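Getting campaign stickers off a front door

Every election the same advice goes around: peanut butter, mayonnaise, a hot iron. I doubt most of it. Mayonnaise left me with a greasy door and the candidate still on it.

A hair dryer on low for 3 minutes does more. Lift one corner with a plastic card and pull slowly - metal scrapers take the paint too.

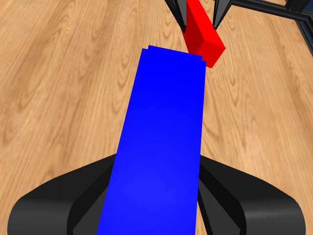
Long blue block, with a slender red one at its far end.

As for the sprays, I paid for Emidex once and couldn't tell it from warm soapy water. Yard signs that promise to "peel clean"? I'd test a hidden spot first.

Print this page | E-mail this page
Contact | © Movstead Home Tips | Back to top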